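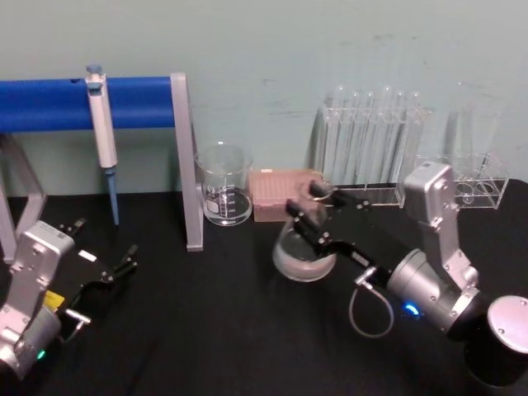

Teaching bench, Room 300. Pipette on its stand, beaker, tip box, and the clear racks by the wall.

Corilar Teaching Laboratory, Ganville
Gallery: The Small Bench
Text by Sânziana Jitaru

Welcome to the gallery page of the small bench. Visitors who come to our open afternoon in June often ask me what is on this table and what one learns with it, and I promised several of them that I would write it down. English is my third language, so please be patient with me. I tried to use the simple words for everything, and where I use a laboratory word I explain it.

Room 300 is on the upper floor of the Chiriac building, at the end of the corridor, after the cold room. It has four benches. Three of them are long and have water and gas, and the one in the gallery is the short one, without a sink. It was for many years the place where people put their coats and their lunch. When I took over the beginner course I asked if I could have it for pipetting practice, and Edmund Pawłowska, who was then responsible for the room, agreed on the same day. He only wanted the coats to go somewhere else. They went to the corridor, where there are still not enough hooks.

The black top

I like a black surface very much for beginners. A white crystal or a piece of broken glass is seen immediately on it. Clear water is more difficult, and for this you must bend down and look from the side, against the light. I ask everyone to do this before they leave. The wall behind has its marks and scuffs, and I have asked for paint two times. The answer is that the long benches come first.

The pipette and its stand

A pipette of this type takes one small volume of liquid and gives it out in another place. It is called single-channel, which means one tip and one sample at a time. You press the button on the top with the thumb, you put the end in the liquid, you release slowly. Then you go to the other vessel and press again. There are two stops in the button. To the first stop you press for taking the liquid. To the second stop you press only for giving it out, so that the last drop also goes. Almost every beginner goes to the second stop at the wrong moment, and then the volume is too big. I did it also, for a full week, when I was a student.

The pipette hangs on the stand, with the lower end down. This is the rule I repeat most. If you lay a pipette on the table with liquid in the tip, the liquid can run inside the body, and then it must be opened and cleaned. A new student believes that one minute on the table will do no harm. Perhaps one minute does no harm, but then the telephone rings.

For the practice we use only water, colored with a little food dye. We weigh what comes out on the balance next door. One milliliter of water has a weight very near to one gram at room temperature, and so the balance tells you quickly if your thumb is good. Some people are good from the first hour. Others need the whole course and become better in the end than the fast ones, and I have no explanation for this.

The beaker

Beakers are the most ordinary glass we have and also the most misunderstood. The white lines on the side are for orientation. They are not for measuring when the measure is important! For that we have cylinders and flasks on the long benches. A beaker is for mixing, for carrying, for waste water during the practice, and for holding a stock from which everybody takes. I tell students to write on the label patch with a pencil before they pour anything. After pouring the hand is often wet and the pencil does not take.

We had a discussion, Edmund and I, about whether to buy plastic beakers for the beginners. He was for plastic. I was for glass, because I think people move more carefully around glass. We stayed with glass on the small bench and took plastic for the school groups.

The tip box

The tips are thrown away after use, and the box keeps them in order. You do not take a tip with the fingers. You bring the pipette straight down on it, with a small pressure, and lift. Hitting many times, like with a hammer, is not necessary and makes the box jump. Between samples one closes the lid. I know that this is slow. In the pipetting practice it matters less, but the habit must be there when the student goes to the real work.

The pink color has no meaning for us. In some laboratories each color of box stands for one size of tip, and people become very strict about it. We read the label.

Test tubes and racks

The test tubes wait in a clear rack at the back of the table. Clear racks have one big advantage, that you see the level of the liquid in all the tubes without lifting them. They have one disadvantage, that with certain light you do not see the rack itself so well, and a sleeve can catch it. So they stand near the wall. When you work you bring one rack forward, and after the work you put it back. Please fill the rack from left to right and write down the order before you begin. I have spent one evening with a student trying to remember which tube was which, and in the end we poured everything away and began again.

Acrylic does not like alcohol. If you wipe it often with alcohol it gets fine cracks and becomes milky. We clean our racks with lukewarm water and a mild soap, then rinse, then let them dry in the air. Paper towels make scratches if there is dust. Prerkard, from whom we buy most of our small material, has a soft cloth in the same catalog, and it is cheap enough.

How we leave the bench

The last person of the day does the following. Pipette on the stand, without tip. Volume turned to the maximum, so that the spring inside can rest. Tip box closed. Glass rinsed with tap water and after that with distilled water. Racks to the wall. Then the table is wiped, also behind the stand, where drops collect and dry into a ring that is difficult to remove later.

If something is broken, write it in the blue notebook near the door and leave the glass pieces in the metal bin. You do not need to write your name. When we asked for names, nothing was written in the notebook, and still the glass disappeared.

Practical information

The beginner course takes place in Room 300 in the afternoon. Bring closed shoes and something to tie long hair. Coats and glasses we give you. School groups should write to us before they come, because on the small bench only two people can work well at the same time.

Corilar Teaching Laboratory, Chiriac building, P.O. Box 1435, Ganville. Internal telephone 3442, please let it ring long.

Corrections to my English are welcome at the same number.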